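From the Kit Cupboard

Well, the season is done and dusted, the sausages have been eaten, and I have 248 pieces of red uniform to get folded before the hall closes for the holidays. If you've got a kid in the juniors you'll know the colour I mean. It's the red that gets into your tea towels.

For those who are new, I'm the one who looks after the uniforms for Britska Juniors basketball. I took it on in June, when Nazmiye Şimşekoğlu handed me a key, a label maker with no labels in it and a very firm view about tumble dryers. I thought it'd be an hour here and there. Ha! I did most of this year's fold at the padded grey bench at Nugroho Hall, which is the best folding surface I've ever used and I'd have one at home if I could get it through the door. The fabric has just enough grip that a jersey stays where you put it. On my dining table everything slithers off the varnish and the dog sits on it.

So I thought I'd use my bit of the newsletter to go through how we fold, and what I need from you, and then a few odds and ends.

Shorts first. Everyone thinks the jerseys will be the fiddly part and they aren't, it's the shorts every time. They come out of the bag in a lump, with the legs twisted round each other and the waistband rolled, and that silky sports fabric has no interest in lying flat. My way is to give them one good shake, find the waistband, and lay them front up. Then fold one leg over onto the other so the trim runs down the edge, smooth it with the side of your hand, and bring the bottom up. Done. If the trim is straight, the whole thing is straight, so I look at that and ignore the rest. Don't fuss over the puffiness at the top. I spent far too long in June trying to squash waistbands and they just come back up at you like bread.

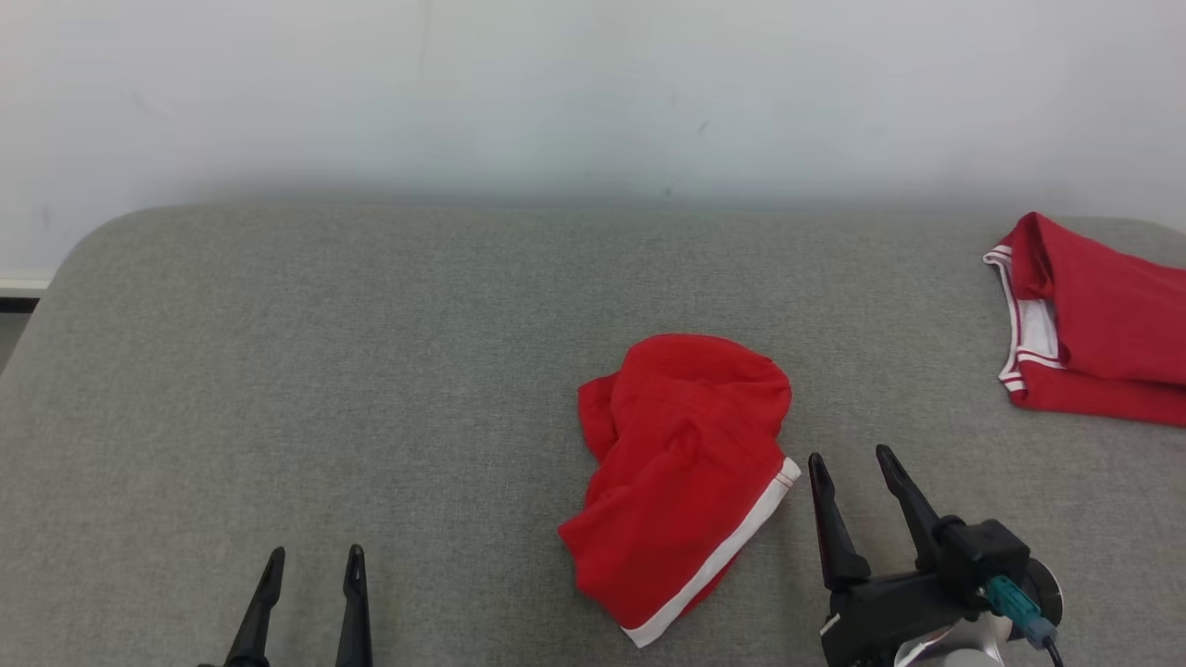

Jerseys go face down, sides in to the middle, bottom up to the collar, then flip the lot over. I like the collar showing because that's where the size label is and I can riffle through a tub without pulling everything out. Nazmiye folds hers in thirds with the number on top, and she did it that way for years, and I do see the point on game day when a kid is hopping on one leg yelling for their number. We've agreed to disagree. If you open a tub and find half of them one way and half the other, you'll know we were both on that day.

One thing we do agree on is the numbers. Please, please don't fold across the number if you can help it, and never iron it. We had a jersey come back this year with the print stuck to itself and I had to peel it apart over the kettle with my tongue between my teeth (it survived, mostly). Inside out in the wash, cold water, no softener, on the line in the shade. The white trim goes pink if you put it in with the wrong load, and then your child is the one in the team photo with the pink trim and everyone's very kind about it.

I've also been asked whether we could just roll them. Berkay Canpolat, who coaches the under 12s, is a roller from way back and swears he gets twice as many in a bag. He may well do! I tried a tub of rolled ones in the winter and by the second week it looked like a bag of old snakes, and I couldn't tell the shorts from the jerseys without undoing each one. So we're folding. Sorry, Berkay. You can roll whatever you like in your own sports bag.

What we've got, for anyone who likes to know: 248 pieces in all on the list, of which 176 were back by the last training. The rest are under beds and in the boots of cars, I'd say. I'm not cross. I found one of our own jerseys behind our washing machine and I'm the person who sends the reminders. But I would love them home before we all disappear for the summer, and a dirty jersey back now is much better than a clean one back in February. Just put a note in the bag saying it needs a wash and I'll run it through with the others.

When you drop things off, a set is one jersey and one pair of shorts from the same player. Pop them in a bag together with the name and the team on a bit of paper. Masking tape on the outside of the bag is fine too. What I can't do much with is a loose pair of shorts poked through the handle of the cupboard, and I've had four of those.

My routine is to lay each set out with the jersey over to one side and the shorts next to me, check both for pulled threads and missing drawstrings, fold the shorts, fold the jersey, tick the list, into the tub. It's lovely once you get going. I put the cricket on the radio and I'm quite happy. The only thing that throws me is finding something in a pocket. The new shorts have pockets, which I think was a mistake, and so far they've given me a mouthguard, a bus pass, some birdseed and a very old half of a muesli bar.

I've been slow with a few of the jerseys because I keep refolding them. You put it down, you look over at it, and the collar's gone skew-whiff and there's a hump where the back has bunched up, and you think oh, leave it, and then you can't leave it. My daughter says I have a problem. She was meant to be helping and lasted two sets before she remembered a friend's birthday. 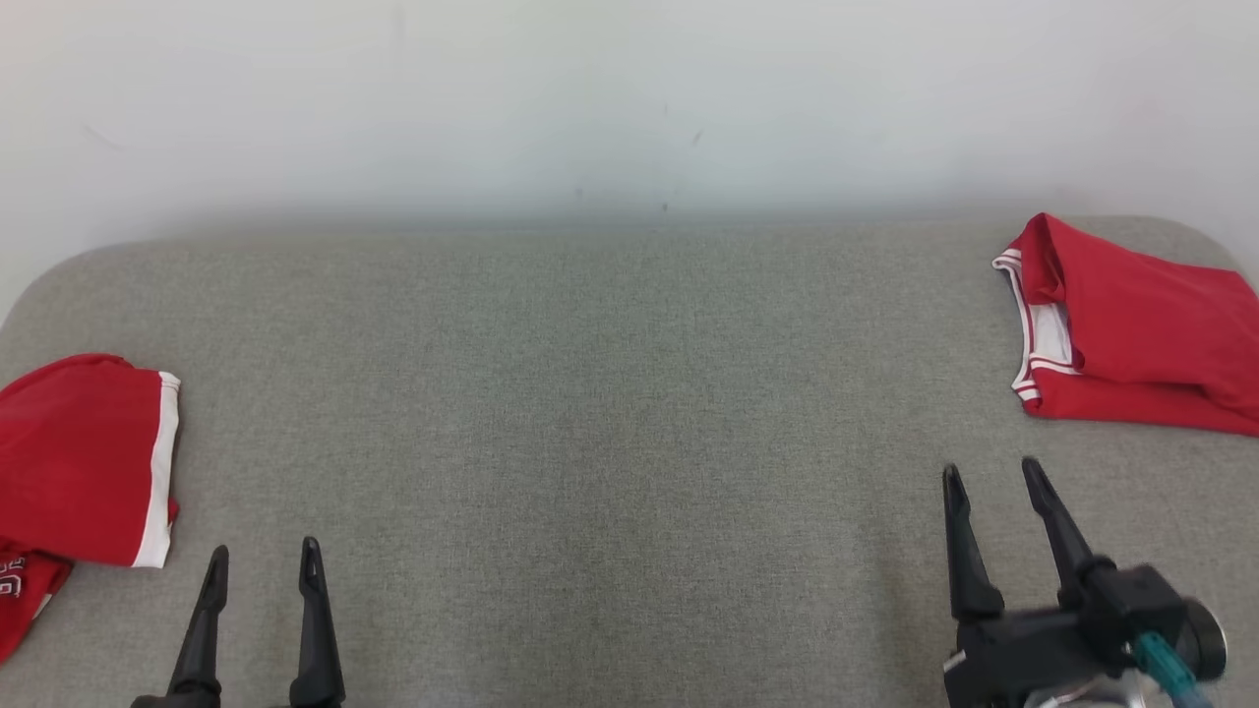
Nugroho Hall, Drovitell
December 2023

A few bits of news while I've got you.

The raffle at the breakup came to over 2,000 dollars, which is a marvellous effort from a room full of people who'd already bought a sausage. We've put 250 of that aside for the cupboard, and I'm spending it on proper lidded tubs, one for each age group, so we can finally get rid of the cardboard boxes. One of those boxes gave way on the hall steps in the rain and I don't want to talk about it. Whatever's left after the tubs will go on drawstrings and a decent seam ripper.

The rest of the raffle money is going towards a couple of new sets in the bigger sizes. The under 16s have shot up and some of those shorts are looking very brief. If your teenager has spent the season tugging at the hem, write their new size on the note when you bring the uniform in and I'll do my best to match them up. I can't promise they'll keep the same number. I know that matters a lot, and I'll try, but there's only one seven in each size and I've already had three requests for it.

Keltero have beaten us to ordering again, so if we want ours in time for the first round we need to settle sizes before the end of January. I'll have a try-on afternoon at the hall once everyone's back from the beach. Bring the kids, bring whatever shorts they've got that fit, and we'll hold things up against them and guess.

If anyone's handy with a needle, I have a little pile for mending. It's nearly all trim coming away at the side seam where they get grabbed in a scramble, plus a couple of necklines that need a stitch or two. Small jobs, straight lines, red thread supplied. You can take one or you can take five, and do them in front of the telly. I do mine by hand since the machine chews that fabric, but if yours behaves then go for your life.

Lost property is in the blue bag hanging inside the cupboard door. There are three drink bottles, one very nice grey hoodie with a cat on the back, and a single shoe. The shoe is a left. Somebody hopped home.

The cupboard will be open after each of the social shoots up to the break, and after that you can leave bags on my front porch, under the seat where it stays dry. Ring first if you want a cuppa with it. The number's on the back page with everyone else's.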